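Semton confirms voice cast for Bromum feature, moves release to July

The animated feature based on the puzzle-platform game Bromum has a confirmed voice cast and a new release window, according to production notes issued by Semton on May 29, 2020. The film had been scheduled for spring. It will now open in July of next year, with a subtitled version following in selected theaters.

## Production

Semton holds the screen rights and is handling financing. Animation is being done at Boateng, the studio that produced the cutscenes for the last two games in the series. The two companies signed a co-production agreement last fall, and the notes describe the division of work in some detail: Semton is responsible for script, casting, sound and distribution, while Boateng delivers layout, animation, lighting and final render.

Rüdiger Lammers is directing. He was lead animator on the second game and later supervised its in-engine sequences. The feature is his first full-length credit as director. The script went through six drafts before it was locked, and Lammers is listed as co-writer on the last of them.

The film runs on a modified version of the game engine for previsualization only. Final frames are rendered offline. Boateng had tested a real-time pipeline for the whole picture but dropped it after problems with fur and water, both of which appear in most of the underground sequences. Character rigs were rebuilt from scratch. The original game models did not have enough facial controls for dialogue, as most of the characters in the games communicate through short sounds and text boxes.

## Cast and characters

The notes list the characters without naming the performers, whose names will be published with the first trailer. Confirmed for the film are:

- Orrin, the lamp carrier and the player character in all of the games
- Pell, his sister, playable in the second game
- The Warden, the main antagonist of the first game
- The Ferry Twins, who run the shop between levels
- Old Marrow, previously seen only in the handheld spin-off

Pell has a larger part than she does in the source material. The plot follows the first game up to the flooded mine, then separates from it. The final act is set in Tustent, the walled city that players have seen on the map screen since the first release but have never been able to enter. Lammers writes in the notes that the city was designed for the film and that the game team has been given the finished layouts for possible later use.

The Warden's design has changed. He keeps the mask and the long coat, but the second form from the boss fight has been removed. The notes give no reason. Old Marrow is the only character whose design comes directly from concept art, with the handheld version having been limited to a small sprite.

## Music and sound

The score uses themes from all of the games, re-recorded with a chamber orchestra. The level-clear melody and the shop theme are both confirmed. Sound effects come partly from the original game libraries, which were archived at low sample rates and had to be recreated in many cases. The jump sound was recorded again with the same toy synthesizer used for the first game — the unit had been kept in storage by the developer.
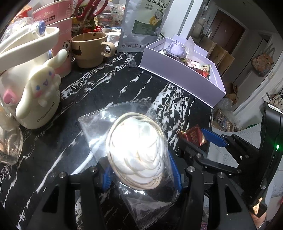 Dialogue recording is scheduled in two blocks. The first covers the main roles and is already complete. The second, for minor roles and crowd voices, will be done remotely, with each performer recording at home to a shared timing track. Semton says the later release window reflects this change in the recording plan as well as a longer rendering schedule.

## Release details

The film will open on 400 screens in its first week. A short film with the Ferry Twins will play before the feature and is not planned for separate release. Running time has not been fixed, and the current cut is still missing final animation for the chase through the lower mine.

A 3D version was considered and is not going ahead. The picture will be shown in standard widescreen, with no large-format version announced. The home release will include the short, a commentary track by Lammers and a gallery of 50 design drawings, most of them showing Tustent in early stages.

Merchandise is being handled separately. Semton has not said whether a new game will be released alongside the film, although the notes mention an update to the first game that adds a costume for Pell and a replay mode for the mine levels. The update will be free for owners of the existing version and is planned for the same month as the theatrical opening.

The first trailer is finished and has been submitted for rating. Semton will publish it on the film's website together with the full cast list and the poster.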